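Drolora wall paint, matt, light gray

Our paint for offices and workrooms, made in Altthorpe. It dries to a calm surface and does not shine under lamps. You can clean it with a soft cloth after 7 days. Two coats are enough on most old walls.
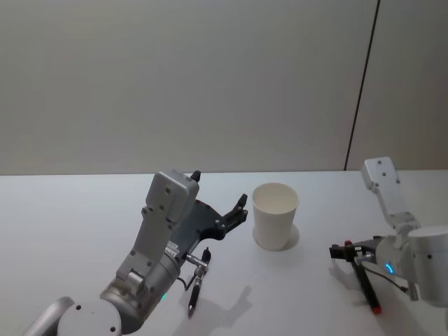
Light gray wall with white tabletop

Please stir well before use. One can covers up to 77 square meters. Keep it away from frost.

Article no. 3558. Also sold at Cormier shops. New shades will come in April, please ask us for the color card.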